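CHAPTER 6
Handles, Locks and Latches

Chapter 5 dealt with objects that are free to move in any direction once they have been picked up. A cup, a block or a folded cloth goes where the gripper takes it. The objects in this chapter are attached to something. A lever turns about one axis, a key slides along one line and then turns, and a door swings about its hinges. The gripper has to follow a path that the hardware has already fixed, and any error in the path shows up as force.

The material follows the second-year student project at Pennington, in which teams record demonstrations by hand and later use them to train a controller. The course calls this the Widum project. Each team works with hand-held grippers, so the operator's arm takes the place of the robot arm during recording. Before starting, read the safety sheet in Appendix B and review Section 5.4 on finger pads.

A key in a lock is the smaller of the two problems in size and the harder one in tolerance. The pads must close on a thin piece of metal, often with a second part such as a handle close beside it. Approach direction matters more than speed.

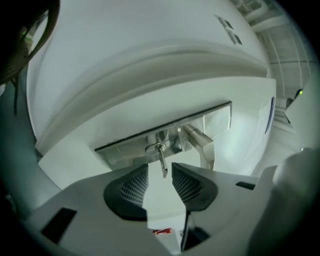 6.1 What You Will Learn

After completing this chapter you should be able to:
identify the axis of rotation of a lever and estimate its radius;
choose an approach direction for a key that leaves room for both jaws;
record a demonstration in which the marker cubes remain in view;
reject a recording on the basis of slip or lost tracking.

6.2 Two Hands, Two Frames

Most door tasks can be done with one gripper. The project asks for two, because later exercises require one hand to hold while the other turns. Each gripper therefore has its own coordinate frame, and the frames must be related to each other before the data is of any use. Printed marker cubes are the usual method. A cube offers several faces, and a single face seen clearly is enough for a pose estimate, although two or three give a steadier one.

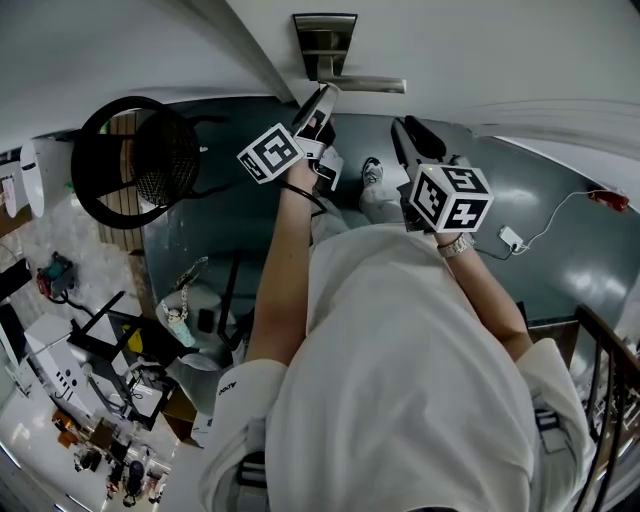
The operator should keep the wrists apart and avoid turning a cube so far that its faces are seen edge-on. Loss of tracking is most common at the end of a lever's travel — the point at which the wrist is bent furthest. A short pause there helps the software recover.

The data set used in the exercises, Cemlow, was collected in April and contains 201 recordings. Of these, 92 involve a lever handle. The files are read with the Brelta viewer, which was installed in Chapter 2. Set the buffer to 2000 samples before loading the first file; the default value is too small for two-handed recordings and the second track will be dropped without a warning.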